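4. What the owners told me about selling

4.1 Getting to the "why"

I went into the interviews thinking that money would be the main reason people put a small franchise up for sale. I had a whole page of questions about it. Most of them never got used. Of the 57 owners I spoke to, the ones who had been running a children's class or tutoring business for a long time wanted to talk about evenings, school pickups, aging parents and the state of their knees, and I let them.

A typical owner in the Urnden group started out alone, teaching after-school classes in borrowed classrooms, and brought in a first part-time tutor when the phone got too busy. By the time I met them they were mostly doing schedules and invoices. Several said they missed teaching - one told me she still covers a class whenever a tutor is out sick, and that she's secretly pleased when it happens. I didn't have a code for that in my first round, so I went back and added one (I called it "back to the floor," and I'm still not crazy about the name).

Nearly all of these businesses are run from home. I asked owners where the work got done, and I got kitchens, garages, parked cars and, more often than I expected, bedrooms. The home office shows up in every franchise brochure I collected, usually with a big clean desk. Owners' own accounts had a lot more laundry in them.

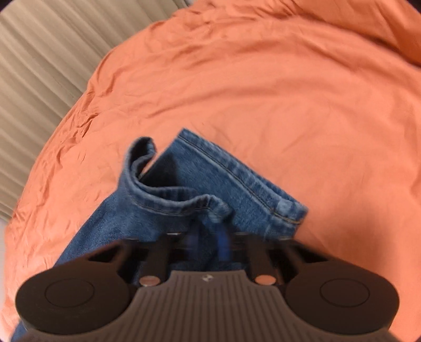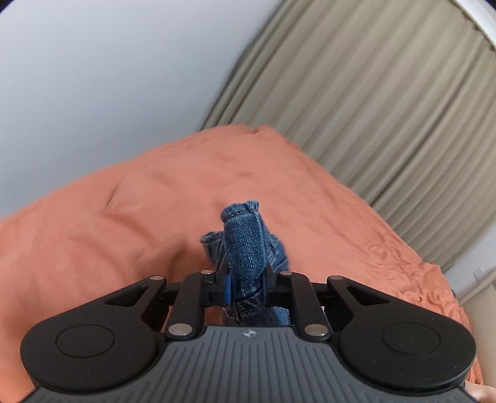 Figure 3. Bedroom in a home: orange bed covering and beige curtain (both pictures); blue denim clothing held over the bed (second picture).

Working from home came up again when we got to price. Owners who had never rented a space found it hard to say what they were selling. There's a territory, a list of schools, a phone number people know, and then there's the owner. Vumex, the larger of the two franchisors, gives sellers a worksheet for this. The Plundach owners had no worksheet, and they tended to start from what they had paid and add something for the years. I expected the worksheet group to land on steadier numbers and they didn't, at least in my sample. Two Vumex owners with very similar books were miles apart.

4.2 Telling the schools

I sent a short survey to 300 owners and got 98 back, and the question that drew the longest written answers was one I nearly cut: when did you tell the schools? In the survey, 50 owners said they waited until a buyer had signed. The rest told at least one school earlier, often a principal they had known for years.

Nighat Warraich, who did the second coding of the transcripts with me, read these answers differently than I did at first. I had marked the early tellers as taking a risk. She thought they were doing part of the handover already, walking the buyer's name into the building before the buyer got there. We went back and forth on it for most of December, and I ended up recoding that whole section her way. Our earlier notes on the Lūse pilot interviews use the old codes, so please don't compare the two directly.

What I can't tell you is how the parents took it. I only talked to sellers, and a seller who has just handed over the keys is going to remember the goodbye party. A few mentioned families who left after the change of owner, but they didn't keep records of it and I didn't push. The buyers' side is covered in Section 5.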